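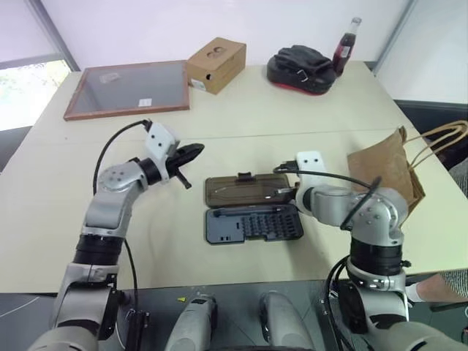
Item 4, Tool kits. Ms. Ocampo reported that the Dalisay workshop's hand tools are to be issued as kits in place of loose stock. Members discussed storage and agreed that a kit in two rectangular halves, lying open on the cream-colored table, suits the shared benches. Mr. Kristiansen asked that 14 kits be ordered. Approved. Ms. Pilkington to confirm the cost by September.

Item 5, Keys. Deferred.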